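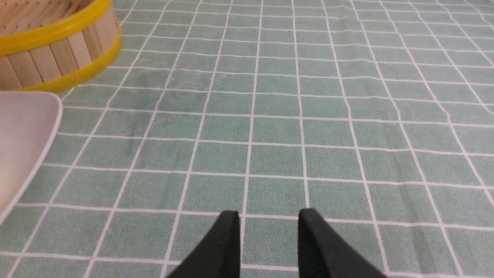
Wrist view over the green grid cloth, fingers open, bamboo steamer at upper left and the white tray just under it.

Review: Plerkari, the "learn it from your own wrist camera" training kit
By Nandi Zwane

Plerkari makes a large promise for a small box. You get software that trains a pick-and-place policy from wrist-camera footage alone, a printed guide, and a method paper by Chin-lung Tse and Nélida Cáceres that the sales page quotes at every turn. The claim is that 20 demonstrations per task are enough, with no overhead camera and no calibration. I had it for most of April and I don't think the claim holds up outside the conditions it was written for.

Setup is fine. It found our two-finger gripper without a fuss and I was recording by lunchtime on Thursday. The replay tool is the best part of the package, quick to scrub through and easy to trim. I would pay for that by itself.

Training is where I started grumbling. The paper's headline test is moving a dumpling from a bamboo steamer to a tray, so I used the same task with rubber dumplings. With everything left where it had been during the demonstrations, the arm finished 11 runs out of 20. Not terrible for so little data, but well short of the chart on the sales page, and that was the easy version.

Then I moved the steamer a hand's width to the side. Three out of 20. The paper calls the method "position tolerant", and when you read the appendix, the tolerance was measured on a plain gray table with one object on it. My cloth has a printed grid and a few ripples. Pao-chu Lai, who shares the bench with me, thinks the policy was using the white lines as a ruler. We swapped in a plain sheet and the moved-steamer score went up to 10, so she may be right, though one swap isn't much of a study and I wouldn't quote it to anyone.

The other weak spot is the viewpoint. From the wrist, the steamer and tray are often only partly in view, and the system has no memory of what it saw a second ago. Several times the arm drifted off over bare cloth and stayed there, fingers open, until I hit stop. The guide suggests "more varied demonstrations". How many more? The authors' follow-up note uses 900. That is a long way from 20, and the box still says 20.

I also tried the older Surnine package on the same footage. It took longer to train and its menus are a mess, but it scored within one run of Plerkari on the fixed layout. The paper compares against Surnine with its default settings only, and I'd like to see that table redone by somebody with no stake in it.

Good: replay tool, painless install, clear error messages.
Bad: success figures I couldn't match, poor handling of patterned surfaces, no memory.

Wait for the next version, or borrow a copy before you buy.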